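Sunday, late, feet up

Well, the canal walk is done! I'd been telling myself since the start of August that I'd do the whole stretch from Tiltirwood to the Farquharson locks, and today I finally got out of bed at a sensible hour and went. It's 14 miles if you stick to the towpath, a bit more if you miss the footbridge like I did and end up in somebody's paddock being stared at by a very large goat.

The morning was lovely. Mist on the water, two herons, and a man painting his narrowboat a shade of green I want for the kitchen (I was too shy to ask what it was called). I had my cheese roll far too early – half past ten – and then nothing left but mints until the café at the locks, where the soup was thin but the bread made up for it. New boots behaved, apart from the left heel.

My step counter gave up at 3,000 for no reason I can work out, so I've got no proof of any of it. Then the 307 home was late by 30 minutes and I stood at the stop eating the last of the mints and reading the timetable over and over. Slept most of the way back and nearly missed my stop.

Must remember: plasters, a second roll, and a proper map. I'd like to try the other direction before the evenings draw in, if my heel forgives me.

Bath now. Then bed.

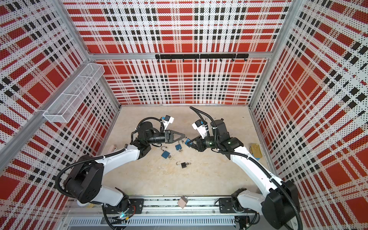
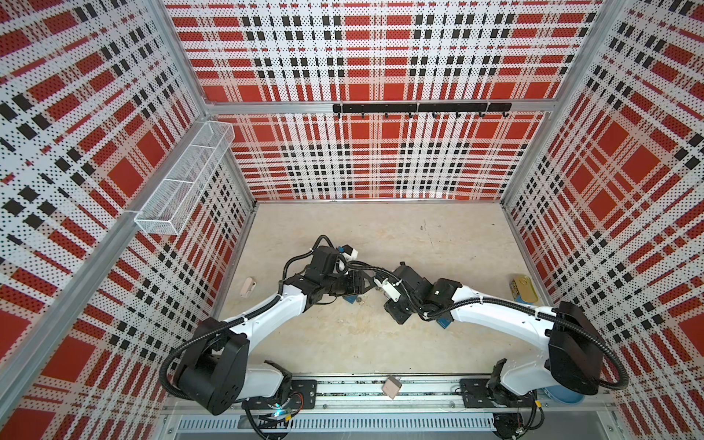
Red, white and black plaid on the walls in both, and the empty black hooks at the back.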